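Counting grasps at Drustberg

The Drustberg bench passed 2,923 recorded picks in May, and the number has been going around as if it settled something. I'm less sure. A pick gets logged when the gripper closes and lifts, and by Fumiko Sakai's own tally almost 2,000 of ours came from the same few toys in the same bin. The learning system has seen plenty of that kangaroo. Whether it has learned anything about picking up a thing it hasn't met is a separate question, and the weekly chart doesn't ask it.
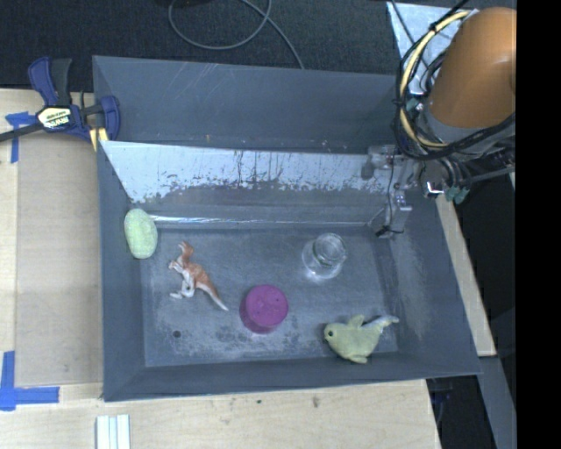
Koyama's answer is to swap in new objects every 20 picks. Fine, but the swaps come off one shelf, and the people doing them have habits. Soft things end up in the corners. Clear plastic and glass get left out on busy days because they fail a lot, and failures drag down the chart. Those are the examples I'd want most.

The Eltberg group wants to pool our data with theirs. Before we agree, I'd like to see 2 things: failed picks kept with the rest, and a test set stored somewhere we can't get at it. Jendindale promised the second one last year and we're still waiting. Send objections to Fumiko, who has heard most of mine.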